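The cup on my desk, and what to do about yours

I've been promising a wood care item since November, and every time I sit down to write it somebody phones about a kiln or a missing key and off I go. So this month I shut the door, put the phone in the drawer and wrote the thing. It's long. Get yourself a drink first, preferably in something made of wood.

Most of you know I keep a turned cup on my desk in the Kedgate office. It holds whatever is going at the time - pencils, mostly, or paper clips, and once a very sad tulip - and I've had it long enough that I stopped looking at it years ago. Then last month's visitors came through for the open afternoon, and three separate people picked it up and asked me what it was, who made it and how I kept it looking like that. I had an answer for the second question only. It's one of Veikko Kallio's, from the batch he turned when he was still sharing the back half of the Turunen workshop and selling from a card table by the door. I paid him 30 dollars and he threw in a spoon, and I've since lost the spoon.

What it's made of, I couldn't tell you. I asked Veikko and he couldn't tell me either! He said it came out of a mixed pile of offcuts and that he has never been any good at writing things on the ends of boards. I've had people swear to me it's cherry and other people swear just as hard that it's nothing of the kind, and I've decided I like it better as a mystery. Please don't write in. (You'll write in. I know you will.)

Anyway, all that handling made me take it over to the light and have a proper look at it for the first time in ages, and I was a bit smitten all over again.

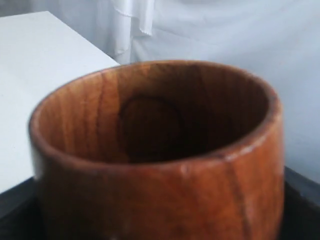

Photo: Kedgate newsletter

It's the inside that gets me. Everybody goes for the outside of a turned piece first, and fair enough, the wavy grain running up the wall of this one is lovely, amber and chestnut by turns. But tip it toward you and there's a knot on the back inner wall with a dark ring curving round it, and the wood gets deeper and browner the farther down you look. Veikko told me he very nearly threw that blank in the stove on account of the knot. Knots are hard and the wood beside them is often not, so your tool skips over one and digs into the other, and on a thin wall you can lose the whole piece in half a second. He went slowly, took light cuts with a freshly sharpened gouge, and got away with it. I'm very glad he was feeling patient that day.

Now, the nick. There's a small pale one on the rim where the finish has scuffed, with a faint light mark on the front just underneath it. I own up to the nick. I knocked the cup against the edge of the sink while I was talking and waving it about, the way I do. It bothered me for a week or so and then it didn't. I did ask Veikko whether I should bring it in for him to sand out, and he looked at it, ran his thumb along it and handed it back to me. "Leave it until there are five," he said, and went back to his lunch.

I thought that was pretty good advice, so I asked him for some more, and what follows is his, put into my words, plus a few things I've learned by doing them wrong.

Washing. Warm water, a little dish soap, a soft cloth or your fingers, rinse, dry it with a towel right away. Then leave it on its side overnight so the air can get in and out. I used to stand mine upside down on the drainer and couldn't work out why the rim felt rough. Never the dishwasher. I say this every year and every year somebody brings me a bowl in two halves with a hopeful look.

Soaking. Don't. If something has dried on hard, wipe it with a wet cloth, wait a minute, wipe again. A nylon scraper is fine. The green side of a scouring sponge isn't, unless you plan on refinishing the whole thing.

Drinking from it. This depends entirely on the finish, so ask whoever made the piece. Some cups are meant for drinking and some are for pencils, and you can't tell by looking. Mine is a pencil cup, and Veikko was firm about that. If you bought yours at our holiday table and can't remember what you were told, bring it by and we'll try to find the maker.

Oiling. If your piece has an oil finish and it's looking thirsty, wipe on a thin coat of whatever the maker used, leave it a quarter of an hour, then wipe off every bit you can. I mean every bit. The mistake I made for years was leaving it on to "soak in," and what I got was a sticky bowl that collected cat hair. Two thin coats a day apart will beat one thick one. And please lay your oily rags out flat, outdoors, until they've dried stiff, before they go anywhere near a trash can. A balled-up rag with a drying oil on it can heat up and catch fire all by itself. We have a metal can with a lid by the back door of the shop and I'd like to see it used more than it is.

If the piece is lacquered or varnished, oil won't do anything for it except make it slippery. Wipe it with a damp cloth and leave it be.

Sunlight. A lot of reddish and brownish woods shift color over time, and a sunny windowsill hurries it along. If you like an even color, turn the piece a little every few weeks. I never remembered to, and I can't say I've suffered for it.

Small dings. A dent (where the fibers are squashed but not torn) will sometimes come up if you lay a damp cloth over it and touch it with a warm iron for a few seconds. Try this on oiled wood only, since lacquer can turn cloudy on you. A nick, where wood is actually missing, won't come up at all. You can soften the edges with very fine paper, 400 grit or so, and put a dab of finish over it, and it'll feel smooth even though you can still see it. Cracks are a different story and I'd take those to someone who knows what they're doing.

That brings me to the mending table. We had such a good turnout for the last one that we're doing it again, in the front room, and this time Veikko has agreed to sit there for the whole afternoon with his box of papers and his little jars. Bring anything turned - bowls, cups, rolling pins, the knob off your grandmother's banister. There's space for 18 people and the sign-up sheet is on the board by the coat hooks. Please only put your name down once. No charge, but there's a jar for finishing supplies, and the last jar got us a decent stock of sandpaper and two cans of oil, so thank you.

If you want to have a go at making a cup yourself, the beginners' turning course still has places in the evening group. You'll make a spinning top first, then a shallow bowl, and only then something deep, and I know it's frustrating but there's a good reason for it. Hollowing end grain is hard on the wrists and you want to be friends with the tool before you stick it down a hole where you can't see the tip. My own first cup came out with a wall like a flowerpot on one side and like paper on the other. It's in the shed with screws in it.

Two bits of housekeeping. Whoever borrowed the long calipers, they're wanted back in the rack by the end of the month. And the offcut bin is overflowing again, so help yourselves, please, but take a pen and write on the ends what you think it is. Even a guess with a question mark after it would be a kindness to whoever is standing there in ten years with a beautiful cup and no idea what to tell people.

Next month I'm hoping to get Veikko to talk about sharpening, if I can catch him at lunch again.

493 shares
12 comments

Last updated 16 March 2018

Recent items
The Gavivo room gets its new floor
Why we switched the lathe hours
Spoons, spatulas and one very long ladle
Lost and found: the winter pile
What the holiday table raised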